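4.2 Recording a Cabinet Reshuffle

Use this procedure when a decree or order changes the holders of one or more ministries. You need Editor rights in the Edis office-holder register.

1. Open Registers > Government > Current Cabinet.
2. Select New Change Order and enter the decree number, for example 314.
3. Enter the effective date. Leave the publication date blank until the gazette text is available.
4. For each outgoing minister, set Status to Ended.

Caution: Do not delete an outgoing minister's record. Deletion also removes linked votes and signatures.

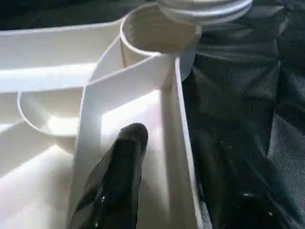
5. For each incoming minister, select Add Holder and choose the portfolio. A holder may have up to 2 portfolios.
6. For a minister who keeps the same post, select Reappointed. The original start date is retained.
7. Select Validate. Portfolios with no holder are listed in red.
8. Select Submit for Review.

Note: Portfolio titles are limited to 20 words. For merged ministries, see section 11.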